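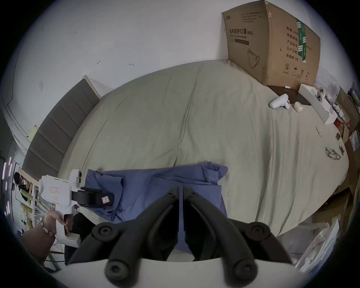
Skatent is a small lodge on the coast where guests sleep before the morning boat goes out to see the sharks. On this page I collected the questions which guests write to us most often, and I try to answer them in a clear way. The bed is large, with a padded headboard in dark gray, and the walls are plain and pale, so please do not expect a luxury hotel. Most guests go to sleep very early, as the boat leaves before sunrise.

Who runs the boat trips?
The trips are made by Destanetti, a separate company. We take your booking for both the room and the boat, but the skipper decides everything at sea.

Will I see a great white shark for sure?
No. They are wild animals and they come when they want. Last season the boat made 100 trips, and on 4 of them the guests saw no shark at all. In March the chances are usually good.

Do I need a diving certificate?
You do not need it for the surface cage. The air comes to you through a hose from the boat, and the crew explains how to breathe before you enter.

How much does it cost?
One night and one trip cost 410 dollars per person. If you bring your own wetsuit, the price is 391 dollars. Breakfast is included, but please eat only a little if your stomach is sensitive.

What happens if the weather is bad?
The skipper makes the decision in the evening and we knock on your door to inform you. You can choose the next free day or get the money for the boat back. The room we cannot refund.

Can children come along?
From the age of twelve they can be on the boat. In the cage they must be sixteen.

Do you throw meat to the sharks?
The crew uses fish pieces on a rope to bring the shark closer. Guests are not allowed to throw any food in the water, also not their lunch.

Where can I ask something else?
Write to Nataša Ivanov at the front desk. I answer in the evening, after the boat is back.

Prices checked on 29th May.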